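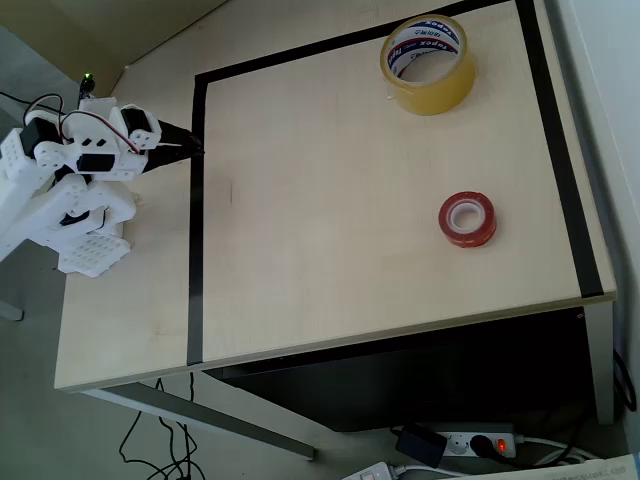

7 min read

A Morning with the Tape People: Open Day at Verbruggen, Grurnis

I have wanted to see inside the Verbruggen works ever since I moved close enough to smell it. It isn't a bad smell! Sort of warm and sweetish, a bit like a new shower curtain, and on a still morning in February it drifts down as far as the bus station. So when the flyer went up in the library window saying they were opening the doors for a day, I signed up on my phone before I'd even gotten back to the car.

If you don't know Grurnis, it's a one-bridge town with a canal, a very good bakery and two places that make things. One makes hinges. The other is Verbruggen, and Verbruggen takes great big rolls of sticky plastic film and turns them into small rolls of sticky plastic film. I realize that doesn't sound like a day out. I had a wonderful time.

Getting there was easy. The 9:15 bus from the station stops right outside the gate, and if you drive there's a gravel lot behind the loading dock (go slow, there are potholes you could bathe a dog in). You sign in at a folding table, you get a sticker for your coat and a pair of foam earplugs, and then you wait by the coffee urn until there are enough of you to make a group. Ours was a mixed bunch: a couple of families, a pair of retired sign painters who knew far more than the rest of us, and me with my notebook.

The tour starts in the storeroom where the big rolls live. They call these logs or jumbos depending on who's talking, and I never did get straight which is which. They're wider than I am tall and they hang on steel bars so that nothing presses on the film. We were allowed to put a hand flat on the side of one. It feels like glass, totally smooth, and the color surprised me. I'd always thought of clear tape as, well, clear, but wind enough of it together and you get this deep honey color, almost like maple syrup in a jar.

And once you've noticed it you see it everywhere. In one of the side rooms there was a pale wood desk up against a white wall, with a big rectangle marked out on it in black electrical tape, and two rolls lying flat inside the lines. One was a large packing tape, clear stuff, with that same yellowish tint and a white cardboard core that said Topex in dark blue with Korean writing on it. The other was smaller and red, lying just nearer the front. I stood looking at that red one for ages. The light got into the edge of it and turned it pink! The outside looked deep red like a cough drop, then there was this pinkish glow where the light came through, and a plain white core in the middle. I've owned red tape. I've had it in a kitchen drawer next to the batteries for years. I had never once held it up to a window.

Anyway, the group had moved on by then and I had to trot to catch up.

Next comes the slitting hall, which is the noisy part and the reason for the earplugs. The wide film comes off a bar at one end, runs over a lot of rollers, and goes across a row of blades set at whatever width the customer wants. On the far side it winds itself onto cardboard cores, a whole row of them side by side. The line they had going for us is called the Primov, after the firm that built it, and everybody on the floor talks about it like it's an elderly relative. "She doesn't like the cold," one of the operators told us, and then he gave the housing a little pat.

What I liked best was the sound when it starts up. Tape coming off a roll at home makes that tearing, screechy noise. Now imagine that, but wide, and getting faster, and then at full speed it kind of smooths out into a hum. One of the kids in our group put his hands over his earplugs and grinned the whole time.

Our guide said the rolls they were winding had 200 yards on them, the long kind for warehouses, and that the household ones are much shorter. She let us hold one of each. The weight difference is silly — the long one feels like a can of paint. She also showed us how to tell a well-wound roll by looking at the flat side. It should be as even as a plate. If you see a dish or a ridge, the tension was off, and it goes in the reject bin. Naturally I went home and inspected every roll in the house. (Most of them were fine. The masking tape from the garage is a disgrace.)

The cores come from another company, Lutier, and arrive as long tubes that get cut down on site. This was the bit I'd expected to be dull and it wasn't at all. The cutter is quick and neat and the little rings come tumbling down a chute, and there's a bin at the bottom where you can just plunge your arms in. I asked if people do that. The guide said yes, everybody, on their first day. The cores can be plain or printed, and printing turns out to be a bit fussy, because the ink goes on before the tube is cut and the lettering has to land in the right place. They had a board of misprints on the wall, names sliced in half and logos running uphill. I could have read that board all morning.

Then we had the test room. It's small and warm and very tidy, and it's where they find out if the tape sticks. There's a steel plate, you press down a strip, you run a heavy roller over it, and then you peel it back and read off how hard that was. They hang weights from strips as well and simply leave them. There was a strip that had been holding its weight for 30 days, with a little paper flag on it, and I swear the whole group lowered their voices walking past.

We each got to try the peel test by hand, without the gauge, on three different tapes. I was hopeless at it. I ranked them in exactly the wrong order, and one of the sign painters got all of them right without taking his gloves off. He told me the trick is to listen for it.

A few things I picked up there that I've already been using:

Warm the roll before you use it if it's been in a cold car. Fifteen minutes indoors is plenty.

Store rolls flat, on their sides, and keep them off the windowsill. Sun makes the adhesive go gummy at the edges and that's where the fluff gets in.

When you lay tape down as a line on a table or a floor, don't stretch it. Set it down slack and rub it with your thumb. Stretched tape creeps back and the corners lift.

For electrical tape, cut the end with scissors. If you tear it, the last inch is already stretched and it'll curl up on you.

That last one came up because a woman in the group asked about marking out tables for her quilting class, and it set off a very long conversation about corners. Overlap them or butt them up? Opinions were strong. The guide is an overlapper. I've always butted mine, and I'm not changing.

Lunch was in the canteen, soup and a roll for 5 dollars, and the soup (leek, with a lot of pepper) was better than it had any right to be at that price. They'd laid out tape offcuts for the children at the end of one table and by the time I'd finished eating there was a crown, a sword, something that was either a horse or a dog, and a father who was stuck to his chair. I'm told the record attendance is 400 visitors in one day. It felt comfortable while I was there, but the line at the gate was getting long as I left, so I'd say go early.

The shop is by the exit. It's a few shelves and a cash box, and most of it is seconds: rolls with a wonky core or a bad print, perfectly good to use. I bought a brown one, two clear ones and a fat roll of green that I have no plans for whatsoever. I did ask for red. They'd sold out before ten in the morning, which I think says something about the people of Grurnis, and I approve of them.

A couple of practical notes. The floors are level all the way through and there's a ramp at the dock side, but there's quite a lot of standing, so if your knees are like mine ask for one of the folding stools at sign-in. Strollers are fine except in the slitting hall. Tie long hair back, they're strict about it, and wear shoes you don't mind getting a bit sticky. The whole tour takes about two hours if you don't wander off to look at desks.

The bus back goes from the other side of the road, by the canal. I had time for the bakery first, and they closed up my box of buns with a strip of clear tape. I checked the corners. Overlapped.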